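November
Giltis Workshop Papers, by the Aydoğan Bench Group

3.2 Memory and Drive Access

The second group of tasks concerned parts that a repair shop would expect to replace without taking out the motherboard. We limited this group to memory modules and drives. Some 35 used desktop towers were gathered through the Candar reuse program, and each was opened on its side so that the slots could be reached from above. Condition varied widely. Several units had been serviced before, and their cables had not been returned to the factory routing.

Figure 2 shows a memory module with a blue heat spreader at an open tower of this type.

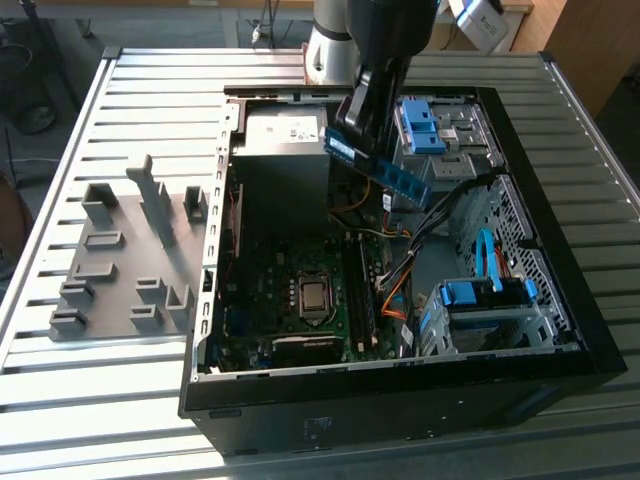
Access to the memory slots depended less on the slots than on what lay near them. Where power cables ran across the board, they had to be moved aside before the latches could be opened fully, and this step was recorded separately from the removal itself. A module was scored as seated only when both latches had closed against its ends. Partial seating was the most common fault in the Plinik trials and was often missed on visual inspection alone.

Drive bays were treated in the same way. Colored release latches and carrier handles made the correct grip point easy to find, but a short data cable could still prevent a drive from sliding free. We therefore advise that service guides list cable length along with fastener type. Section 3.3 reports the times for each step.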